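What the Grippers Really Cost

The first budget I ever wrote for robot equipment fit on the back of a lunch receipt. It had one line on it, and the line said "grippers." I was very proud of it.

I'd been asked to plan the spending for a small sorting and packing project at Clustavum, where I've worked long enough to have my own shelf in the kitchen, and I came at it the way I'd come at buying a washing machine. You look at a few, you read what people say, you pick the one in the middle and you pay for it. How hard could it be? Marlies Haslinger, who runs purchasing and has seen a lot of people like me come through her door, looked at my receipt and asked where the fingers were.

I said the fingers came with it. She laughed for quite a while!

So, fingers. I'd been thinking of a gripper as one thing, like a pair of pliers, and the people who sell them are very happy for you to go on thinking that. But the part that touches your stuff is the part that wears out, gets dinged, gets swapped when the product changes, and gets ordered in a panic on a Friday. On our first quote from Gurneo the spare finger sets were on page 2, under a heading so dull that I'd skipped it completely. Marlies had circled it in green.

She sent me off to sit with Tamer Nimri and Suha Kassab for an afternoon before she'd let me touch the spreadsheet again. They do the hand-held work: you take a gripper tool in your hand, with a camera on it, and you do the job yourself so there's a record of how it goes at finger level. I'd pictured something with a lot of cables and a big red button. What they had was a table. 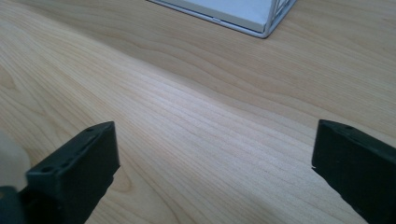 Fingers open over the tabletop. Look for the tiny pale nick on the inner edge of the right-hand one.

I asked Suha what a mark like that meant for my budget and she said it depended on what you were picking up. A little chip on the edge is no big deal if you're moving boxes all day. If you're picking up film, or thin card, or anything that likes to snag, you'd want to keep an eye on it. She runs a thumbnail down each finger before she starts (I've since caught myself doing it to my kitchen tongs). Then she asked how many spare sets I'd planned for, and I said I was still working on that, and Tamer got very interested in his coffee.

I did learn more in that afternoon than I had in weeks of reading brochures. One thing was that the table matters. I had no table in my budget! I'd assumed we'd use whatever was in the building, and what was in the building was a folding one that bounces when you lean on it. A shiny top can also give you grief with a camera, depending on your lights, so there's a conversation to have about surfaces and lamps before you buy either. Tamer had opinions on lamps. I have four pages of notes on lamps.

Another was that you should budget for the boring objects. I mean the boxes and racks and bins you practice on. I'd figured we'd borrow real stock from the floor, and Rasha Jaber, who is in charge of that floor, was very polite about how little of it I'd be getting. You want your own set of things, in the sizes you'll really handle, and you want to be able to squash a few without filling out a form.

Then there's the money itself. My second draft came to $3592, and I remember the number because I typed it into an email to Marlies with the words "all in" next to it. It was not all in. It left out shipping, the mounting plates, a charger, and the training day that Gurneo lists as optional and that you will absolutely want. It also left out storage for the recordings, which pile up faster than my vacation photos. She wrote back a single word, which was "November?" She meant that if I didn't get it right soon, that's when we'd be ordering.

She was being kind. We'd have missed the budget round completely.

What got me unstuck was talking to Hiba Tarawneh, who went through the same thing at Darwish with a bigger team and, I suspect, a smaller patience for spreadsheets. Her trick is to stop pricing the machine and price a month of using it. How many picks do you want to record? What breaks in that time? Who's standing there, and what aren't they doing while they stand there? She'd started with a goal of 1000 recorded picks and worked out everything from that, right down to tape. When I tried it our own way the first trial week gave us 143 usable ones, which was well short of what I'd penciled in, and I went back and doubled the hours line before anybody could ask me to.

The hours line, by the way, is now the biggest one on the sheet. I'd have bet good money on the hardware. People get tired holding a tool at the same angle, they want breaks, and they want to chat – I would too. Suha likes short sessions with a proper stop between them, and she's the one whose recordings we keep, so short sessions it is.

We did go with Gurneo in the end, although I had a soft spot for the Eno setup, which had a lovely case and a delivery date that kept wandering off. I asked both suppliers the same thing over the phone: if I need one replacement finger, can I buy one, or do I have to buy the pair? It's a great question and I stole it from Tamer. Gurneo sells singles. I ordered extras on the spot, along with a table, two lamps and a stack of empty boxes.

The receipt is pinned over my desk. Marlies has added the word "fingers" to it in green, and she wants the spring numbers from me by the end of next week.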